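Wildale Community Orchard: spring report to the Gebru Fund

We've had a terrific few months! All 60 apple and pear trees are in the ground, and the heritage plum from the old Vullau farm took the move better than we dared hope. Planting ran into March thanks to the frost, but people kept turning up with spades and thermoses. 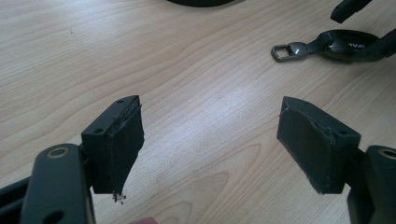
Money

Of the 4,000 dollars you granted us, we have spent 1,353 on trees, stakes and mulch. Fencing comes next (the deer have noticed us), and Zikton Lumber is holding its winter price on posts.

Grafting classes have been a real joy. We planned two and ran 4, and there's already a list for the fall. Beginners took home their own rootstock, and several have written to say the buds are swelling.

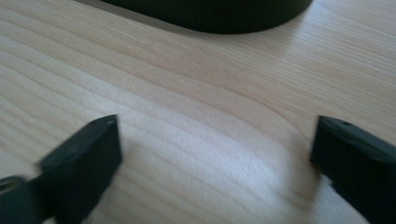
Lahcen Kettani
Orchard Coordinator, Wildale

I should add a word on water, as you asked about it in your last letter. The lower rows drain slowly, so we dug a shallow ditch along the east side and moved three pears uphill. The tank by the gate is still waiting on a new valve. Until it's fitted we carry water by hand, which takes around an hour each evening.

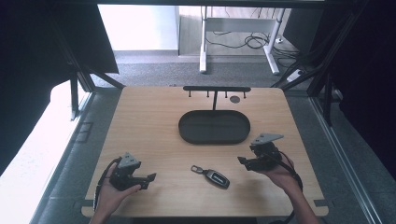 Next steps

Finish the deer fence before the leaves are fully out.
Fit the tank valve and run a hose to the top row.
Set dates for the fall grafting classes.
Send you the tree map with variety names.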